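Planddale open day, the small-box table

quick gallery page before I forget everything – more pics when Lleucu sends hers over. Doors at 10, coffee gone by 11, as usual. Got 77 names on the sign-up sheet and 35 of those I can even read.

Round table went by the arch again. Better spot than last March, people come round both sides and dont block the hallway. Lwazi wanted everything in one row along the back, boxes only, front left clear so folks have somewhere to lean and fill in the form. Fine by me. Odair wanted a tablecloth. No tablecloth.

If you left a form without a phone number, call Heather Buchanan at the desk, ext. 815. Same for anybody who signed up twice (you know who you are).

Leaflets ran out – Mathis is printing more, should be at teh front desk by the afternoon. 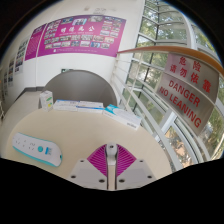
Photo: Mathis Barbier / Planddale

Round table, boxes along the back, white handheld thing with the teal button on the left. Exit sign over the arch.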